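Prurnside Household Handling Group
Equipment planning meeting
Minutes, November 19, 2025

Taken by Hannelore Berchtold, who also chaired, so please forgive any spots where I was talking and not writing. Present were both of our operators, the bench technician, the two programmers from Pedov, our bookkeeper, and the shop lead, who joined by phone from the loading dock and was mostly audible. The night operator sent regrets and a page of notes, which I read out under the items they belonged to.

1. Minutes of the last meeting

Accepted with one correction. I had written that the old arm was "to be retired," and the bench technician would like it recorded that she said "to be rested." It is going to the back bench for fixture testing and will go on earning its keep there. I apologized to her and, in a way, to the arm.

2. Where we are with the current setup

The day operator gave us a good long account of the household items work, and I was glad of it, because half the people who vote on the money don't often get to stand next to the machine. The pick-up and turn-over routines for tubs, jars, and lidded containers are running daily. Most of the sessions are now at the furniture we set up to look like somebody's living room instead of the steel bench, and the operator feels strongly that this should continue. Sun through the windows, glare, cloth lying around, things under other things – all of that is what the Pedov folks say they need more of.

The main trouble is fingers. We go through them faster than the budget line supposed we would. The tips wear, the surfaces pick up dust, and after a stretch of slick plastic items the grip gets less dependable and the operator starts making up for it by squeezing harder than he'd like. He has taken to wiping the fingers down at lunch and again before the last session, and he asked whether we could all do the same. We agreed that we could. The wipes are in the drawer under the label printer, and when you take the last pack please put the empty box on my chair.

The night operator's notes made much the same point, with an added request for a better stool. I have put the stool under item 7.

3. Second arm

This was the big one and took up most of our time. To go back over the ground for those who missed the last meeting: we have been borrowing hours against ourselves since the summer, with programming and recording both wanting the one good arm, and the people who lose out are usually whoever is too polite to complain. The proposal is to buy a second Stivent arm, the same model as the first, and have it on its own stand before the end of February.

The shop lead asked whether we had looked seriously at anything else. I said yes, and then had to admit that "seriously" was a generous word for it. We had two other suppliers send us papers. One could not tell us when they would ship, and the other wanted us to take their controller and their training days along with the arm. The Pedov programmers said, very fairly, that a different arm would not be the end of the world, but it would mean keeping two sets of everything: mounts, cables, safety settings, spare parts, and habits. The bench technician said habits would be the expensive part. There was a good deal of nodding.

We then talked about buying versus leasing. The bookkeeper had gone through the lease agreement, all 19 pages, and I want to thank her for that here since she won't thank herself. Her reading is that the lease looks friendly in the first year and then stops being friendly. There is a clause about returning the arm in "presentable condition," which made the day operator laugh out loud. She would sooner see us buy outright and put off the new shelving, provided the shelving does not then get forgotten the way the blinds were.

Agreed: we buy outright, same model. The shelving moves to the next budget year and stays on the agenda until it is up on the wall. The bookkeeper will ask Stivent for a fresh written quote with delivery, the stand, and the cable set listed on separate lines, so we can see what each of them costs us.

4. Spare gripper and fingers

The quote from Prantl for a complete spare gripper came in at $3,151, which was higher than I had hoped and lower than the bench technician had feared. It does not include fingers. We talked for a while about whether we need a whole spare or could get by with a repair kit. The day operator's view is that a gripper never gives out at a convenient time, and with two arms running we would be foolish not to have one in the cupboard. The shop lead's view, before the line dropped, was that we could wait until the second arm had proved itself. When he called back he said he'd go along with the room.

Agreed: order the spare gripper, with the cost coming out of the repairs line and not the new equipment line.

On fingers, we have three choices on the table, and I am afraid we did not settle it. We can go on buying the black ones we have now, we can have our own made by the print shop down the road, or we can try the softer tips Prantl keeps mentioning. The Pedov programmers asked us please not to change the shape or the color in the middle of the current set of recordings, because the fingers turn up in nearly everything the wrist camera sees, and they would like that to stay the same until the set is finished. That seemed reasonable to everybody. The bench technician will get one pair of the softer tips to try on the old arm, where they can't upset anyone, and report back.

In the meantime we will order enough of the present kind to see us through, and the day operator will start a small notebook with the date each pair goes on and comes off. He wanted to know if it had to be a spreadsheet. It does not.

5. Test objects and furniture

A smaller matter, but it went on longer than the arm did, as these things will. We have been spending on household objects in dribs and drabs, out of petty cash and sometimes out of people's own pockets, and the bookkeeper would like that to stop. She proposes a set amount of $300 for the quarter, held by the operators, with receipts in the envelope. The operators were happy with this. I asked everyone who is still owed money for jars and tubs to come forward, and there were more hands than I expected, so please see the bookkeeper before you go home this week.

The request from Pedov is for more plain containers, in particular white ones and shiny ones, since those are where the trouble lies. White plastic in strong light is hard on the camera. The edges wash out, the flat ends pick up a bright patch, and the software then has a poor idea of where the object stops. The programmers would like us to keep recording these in both bright and dull light and in different positions, flat ends included, and not to tidy the awkward ones away. The day operator said he had never been asked to be less tidy before and would do his best.

We also talked over whether to buy a second low table. The round wooden one has worked out nicely, and the curved edge gives the arm something more interesting to reach past than a square corner. My own feeling was that a second table should be different from the first, and this was generally liked. The shop lead has one at home that his wife would be glad to see leave. He will measure it and bring the measurements, and he is not to bring the table until we have looked at them. I mention this because of the sofa.

6. Floor space and power

If the second arm comes on time we need somewhere to put it. The bench technician had drawn a plan with both arms along the window side and a walkway between them wide enough for the cart. The drawback is the afternoon sun, which the programmers want and the operators would sometimes like a rest from. Blinds were raised again. I said I would get a price for blinds, and I was reminded that I had said so last time too, and so I did.

The electrician needs to look at the outlet near the door before anything else is plugged into it. The emergency stop for the new arm has to be within reach of the operator's seat, and the bench technician would like that marked on the floor with tape before delivery so that we can sit down and try it. Agreed, and she will do it.

7. Other business

The night operator's stool: agreed, and long overdue. She can choose it herself.

The Pedov programmers asked if the recording schedule could go up on the door as well as in the shared calendar, since the calendar is not always right. I will print it every week and tape it up.

8. Who is doing what

Bookkeeper: written Stivent quote, Prantl order, reimbursements.
Bench technician: floor tape, soft tips on the old arm, call to the electrician.
Day operator: finger notebook, list of containers to buy.
Shop lead: table measurements only.
Hannelore: blinds, printed schedule, stool.

We will meet again once the Stivent quote is in, and I'll send the papers around beforehand so that we aren't all reading them at the table.

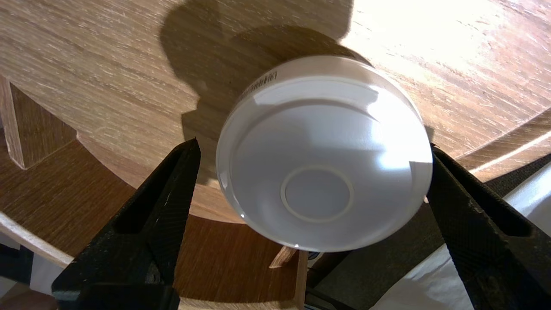
If the quote comes back well above what we talked about, I will call everyone together sooner and we'll go through item 3 again before any money is promised. Corrections to these minutes can be left in my tray or simply told to me in the hallway, and I'll write them down. – H.B.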